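Dark patches on oiled tabletop, sand or leave it?
Home Forum > Finishing and Refinishing

gresow_attic
August 9, 2025
ok so I need some opinions before I wreck this. Bought a used table in Grurneck last October, light wood planks, whoever had it before put some kind of oil on it. I wiped it down with mineral spirits and put on two coats of Plustow hard oil. First coat looked great. Second coat I let sit way too long, phone rang, came back and it was tacky in spots. Rubbed it out as best I could.

Now I can't stop staring at the color. Not sticky anymore, just uneven to my eye. My wife says it looks like a table. 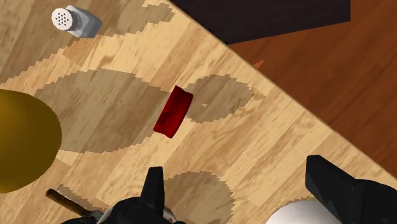

Can says recoat in 12 hours, I waited maybe 8. Garage was humid. Used old t-shirts for rags, washed with fabric softener, which I now read is bad?? Anyway. Do I sand the whole thing back to bare or just do another thin coat and hope. Need it back in the kitchen before my in-laws come.

slowcure
Leave it alone for a month. Seriously. Oil keeps curing long after it feels dry and the color evens out some. Everybody wants to sand on day three.

millrat2431
Disagree. If the second coat gummed up it's sitting on top of the wood and it will never look right. Gray pad, a little mineral spirits, scrub with the grain, wipe dry, walk away. Takes an hour. THEN wait.

slowcure
he said it's not sticky anymore. Scrubbing now just opens up the soft parts

millrat2431
Not sticky is not cured. Put a wet glass on it overnight and tell me how cured it is

kitchen_kao
Don't put a wet glass on it lol

Did mine with the same stuff, similar mess. I did what millrat says and it helped but I had to do the full top, every board. Spot fixing looked worse than before. Also where are your rags? Please tell me they're not in a pile in the garage. Spread them flat outside till they're stiff, or in a bucket of water with a lid. Oily rags heat up on their own.

gresow_attic
they were in a pile in the garage. They are now in a bucket. thank you

Fabric softener thing, real or no?

kitchen_kao
Never noticed a difference but I buy the blue paper shop towels now so who knows

oldpine
Coming in with the unpopular answer, strip it and use a water based poly. Oil on a kitchen table is a hobby. You'll be redoing it every year, and tomato sauce gets in there no matter what the can says. I spent about 2 years babying an oiled top and then gave up.

slowcure
Poly on a table that already had who knows what oil on it, plus two coats of hard oil? It'll fisheye or peel. Bad advice unless he goes all the way down to clean wood and then seals with shellac.

oldpine
I did say strip it. Stripper, scrape, 120, 150, shellac, poly. It's a weekend.

millrat2431
That's not a weekend in a humid garage. And if the boards are thin you dont get many goes at it with a sander. How thick is the top?

gresow_attic
3/4 at the edge. No idea if it's solid all the way through, I never took it off the legs. I only have a random orbit and some 220, can get more paper.

oldpine
Look at the end grain. If the lines on top carry on down the end it's solid. If not, put the sander away and ignore everything I said

gresow_attic
Checked, they carry through. Still not going to strip it, no time. Plan is the gray pad on the full top tonight, wipe till the rag comes up clean, fan on, no more oil for now.

slowcure
fine but keep the fan off the table itself, you'll blow dust right in it. Crack the door.

kitchen_kao
When you do the next coat, wipe it off after 15 minutes even if it feels like you're taking it all back off. You're supposed to. Do a small board first if you have scrap.

millrat2431
And turn your phone off

gresow_attic
yeah yeah. Will report back after the pad. If anybody has gotten that Plustow smell out of a house faster than a week pls post, I'd like to shut the kitchen door at some point but theres no door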